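项目组：Yaryna Harasym、Rhiannon Landeg、Tomos James
指导老师：Myfanwy Phillips

# 球弹到哪儿去了？校际三队循环赛的篮板球落点研究

## 一、为什么选这个题目

我们三个人都打球，也都被教练骂过同一句话：“站着看球，篮板会自己掉到你手里吗？”骂得多了，我们就真的想知道，球没进的时候究竟往哪里弹。教练们各有各的说法，有人说底角投篮一定弹到另一侧，有人说三分不进就是长篮板，还有人说看手感。这些话听起来都有道理，可是谁也没拿出过我们这个级别比赛的记录。

职业联赛的资料很多，但职业球员出手弧度高、速度快，篮下还有能把球从篮筐上方摘下来的大个子，跟我们完全是两回事。我们想做一份属于自己的：球员是我们认识的人，球馆是我们天天训练的球馆，结论如果有用，下个赛季就能用上。

研究问题最后定为下面几个：

- 投篮出手位置和篮板落点之间有没有看得出来的关系；
- 进攻篮板主要是靠站位抢到的，还是靠二次起跳；
- 防守方采用包夹时，后场篮板会不会因此丢得更多。

第三个问题本来不在计划里，是看完头两场录像之后加上的，后来反而成了我们最喜欢的一部分！

## 二、比赛和数据

我们记录的是 Anness、Besico、Bevan 三支队伍之间的双循环赛，一共 6 场。赛程很紧凑，全部在同一个馆打完，篮筐和地板都没有换过，这一点对我们特别重要，因为不同的篮筐软硬差别很大，混在一起就没法比。

每场比赛由两个人在看台上手工记录，一个人盯出手，一个人盯落点，第三个人负责录像，散场以后再对照一遍。记录表是 Rhiannon 设计的，改了好几版。第一版格子画得太细，半场切成了密密麻麻的小块，真到了场边根本来不及填，Tomos 第一节就漏了好几个球，下场以后脸都是红的。现在用的这一版只分篮下、罚球线附近、左右两翼和左右底角，外加一栏“长篮板”，专门给弹出罚球线以外的球。

什么算“落点”也吵了很久。Yaryna 主张记球第一次被人碰到的位置，Rhiannon 主张记最终控制住球的位置。两种都有理由：前者更接近球本身的物理轨迹，后者更接近教练关心的事情。最后我们两个都记，表格因此多了一栏，抄写的工作量也多了不少，但后面分析的时候真的很庆幸当时没有偷懒。

录像整理用的是我们自己写的一个小程序，名字叫 Plomisik，功能很简单：看录像的时候在半场图上点一下，它就把时间和位置存进表格里。写它花的时间比预想的长，Tomos 负责写代码，另外两个人负责不停地挑毛病。
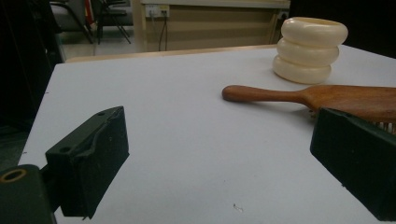
程序里最麻烦的是左右方向。下半场两队交换场地，摄像的位置又没有动，所以同样是“左侧底角”，上半场和下半场在录像里正好相反。我们一开始忘了翻转，画出来的图左右完全对称，三个人兴奋了整整一个晚上，以为发现了什么规律。Myfanwy Phillips 老师看了一眼就问：“你们换边了吗？”——那一刻真的很想钻到看台底下去。修正以后图就正常多了，该偏的地方偏，该空的地方空。

## 三、整体结果

六场比赛里，我们一共记录到 161 次可以分析的投篮不进。罚球不进没有计入，因为罚球时双方的站位是规则排好的，和活球情况差得太远。

其中防守方拿到篮板 90 次，进攻方拿到 50 次，剩下的是球直接出界，或者双方争抢以后裁判判了争球。只看双方真正控制住球的那些，进攻方拿走了三成多一点。这个比例比我们赛前猜的高。Tomos 赛前写在纸上的答案是两成，Yaryna 写的是四分之一，只有 Rhiannon 猜得比较接近，她打的就是内线，可能对自己平时挨了多少肘子心里有数。

为什么会这么高？看完录像我们的感觉是，问题主要出在防守方转身太慢。球一出手，外线防守人几乎都会抬头跟着球看，身后的进攻球员就从旁边溜进来了。Besico 在这方面最明显，他们的后卫速度很快，防守的时候贴得很紧，可是球一离手整个人就停住了。Bevan 刚好相反，他们个子不占优势，但几乎每个回合都有人先找人、再找球。

Bevan 的教练 Myfanwy Landeg 很大方地跟我们聊了一次。她说队里每次训练开头都有一段不投篮的练习，教练把球砸在篮板上，所有人只练卡位，谁先抬头看球谁去跑一趟。我们听完就在自己的训练里试了，累得要命，但是好玩！

## 四、包夹以后谁来抢篮板

包夹是我们加进来的那个问题，起因是 Anness 对 Besico 的第一场。Anness 整个下半场都在边线附近两个人夹一个人，逼出了好几次失误，场面非常漂亮，看台上喊得嗓子都哑了。可是我们回头数落点的时候发现，只要 Besico 把球传出来并且完成了投篮，篮下经常只剩一个穿 Anness 球衣的人。

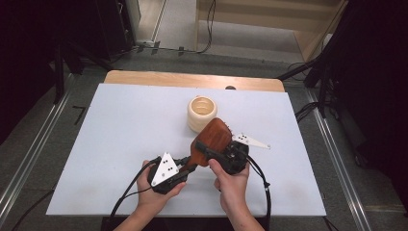 包夹的道理说起来不复杂：用两个防守人换对方一个持球人，赌的是球传不出去。难点在两个人的配合要对称，一边早到、一边晚到，中间的人就从缝里走了。给低年级队员讲这件事时，我们现在直接拿这张照片说：一左一右两只黑色夹爪，中间是一把红褐色的木头发梳，两边都得夹着它，松开任何一边，它就不再是“被夹住”的了。队员们一下子就懂了，比我们在白板上画的圈圈和箭头管用。接着再问他们一个问题：两个人都在夹，那谁在篮下？

回到数据。我们把所有防守回合分成“有包夹”和“没有包夹”两类，判断标准是出手前有两名防守人同时在持球人一臂之内。这个标准有点粗，有些回合第二个人只是路过，我们讨论以后都归到了“没有包夹”里，拿不准的回合三个人投票。

结果和猜测一致：包夹被破解以后出现的投篮，如果没有进，进攻方拿到篮板的机会明显更大。尤其是弱侧底角那个人，经常完全没人管，沿着底线就跑进来了。Besico 的后卫有一个球就是这样，自己在底角没有接到球，干脆往篮下冲，正好接住队友弹出来的球，轻轻一放就进了。录像里能听见我们自己在大叫，剪辑的时候只好把声音关掉。

不过样本太少，我们不敢写得太满。包夹是 Anness 用得最多，另外两队只是偶尔用，所以看到的差别里面，有多少来自包夹本身，有多少来自 Anness 的球员习惯，我们分不开。老师建议把这一条写成“值得继续观察”，我们同意。

还有一个小发现：包夹的位置越靠近中场，后面的篮板问题越不严重。原因大概是球从远处传出来需要时间，其他三个防守人来得及往里收。靠近底角的包夹就很危险，传出来的球往往一接就投，谁都来不及跑。

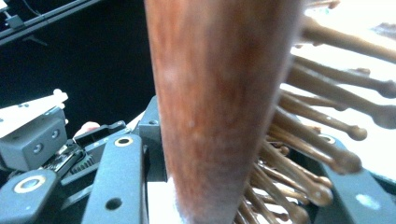
Anness 的队员后来也看了我们的图，他们的反应很有意思。内线球员拍着桌子说“我早就说过了”，外线球员则坚持说那几个球是运气。我们没有参加这场争论，只是把录像又放了一遍。循环赛最后一场，Anness 的包夹次数少了，弱侧的人也站得更靠里，那场的防守篮板确实保护得好一些。只有一场，说明不了什么，可是看着自己的图被真正上场的人拿去讨论，心里特别高兴。

## 五、出手位置和落点

这一部分是最开始的研究问题，也是画图最多的部分。

从两翼投出的球，弹向另一侧的比弹回同侧的多，这和教练们常说的话是一致的。从底角投出的球也偏向另一侧，但没有我们以为的那么绝对，有不少是撞到前筐以后直接掉在篮下的。正面投篮最难预测，左右差不多，长篮板倒是多一些。

至于“三分不进就是长篮板”，我们的数据只支持一半。远距离投篮确实更容易弹远，可是在我们这个级别，很多三分出手是偏短的，碰到前筐就软软地落下来，篮下的人伸手就有。所以如果对方投手已经累了，比如第四节快结束的时候，防守方与其往外退，不如先把篮下守好。这条建议我们写进了给各队的小结里。
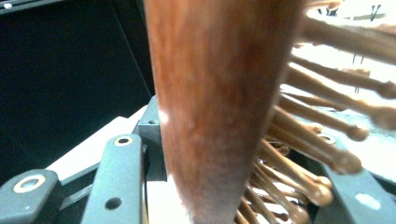 落点图我们换过三种画法，最后采用的是射线图：从篮筐中心出发，每一次落点画一条线，线的末端加一个圆点。第一次打印出来，Yaryna 就说它像梳子。拿这张照片对照一下，还真像：右边那一丛细细的浅色木针向外散开，每根针头上有个小圆球，靠上的又大又疏，靠下的又小又挤，互相叠在一起。我们的图也有同样的毛病，远处的长篮板一条一条清清楚楚，篮下那一片却重叠得完全没法读。后来的办法是把篮下区域单独放大，另画一张图，线也去掉，只留圆点，颜色按攻守双方分开。这样一改，篮下弱侧那一堆进攻方的圆点立刻就跳出来了。

把两张图放在一起看，我们最想告诉队友的是：强侧其实没有想象中那么重要。大家的眼睛都跟着球，脚步也跟着球，于是强侧总是挤着好几个人，弱侧常常只有一个人，而球偏偏经常往那边去。Rhiannon 看完图以后改了自己的习惯，队友在右翼出手时，她不再往球的方向挤，改成绕到左边去等。她说有用，我们没有统计，暂且记在这里。

关于第二个研究问题，也就是站位和二次起跳，我们只得到了一个粗略的印象。进攻篮板里，多数是抢到球的人在球碰筐之前就已经占住了好位置，靠连续起跳硬抢下来的要少一些。但是录像角度只有一个，人一多就互相挡住，有些球到底是谁先起跳的，反复看也看不清楚，所以这部分没有画图。

## 六、不足之处

只有三支队伍，只有一个球馆，而且三队互相非常熟悉，换到别的对手面前情况可能会变。

手工记录有误差。看台记录和录像不一致时，我们一律以录像为准，可录像本身也有盲区，离镜头远的那个底角尤其模糊。

投篮的弧度和旋转完全没有记录，我们没有设备，也没有想到好办法。Tomos 想过用手机慢动作来量，试了一个下午，最后量出来的角度三个人三个样，只好放弃。

另外，我们三个都是球员，看球难免带感情。为了减少影响，自己上场的比赛由另外两个人来复核，名字也从表格里去掉，只保留位置。

## 七、各人分工和下一步

Yaryna 负责落点分类、画图和第五部分的文字。Rhiannon 负责记录表、看台记录的安排，还有和几位教练的联系。Tomos 写了 Plomisik，整理录像，并完成了包夹那一部分的初稿。其余文字是三个人凑在一起改出来的，改到后来已经分不清哪句是谁写的了。

下一步最想做的是在看台另一侧再架一个机位，把远处底角的盲区补上。Plomisik 也要加一个自动翻转左右的选项，免得再闹一次笑话。Myfanwy Landeg 教练已经答应让我们去记录 Bevan 的卡位训练，看看练之前和练之后有没有变化，表格我们正在重新画，这一次格子一定画大一点。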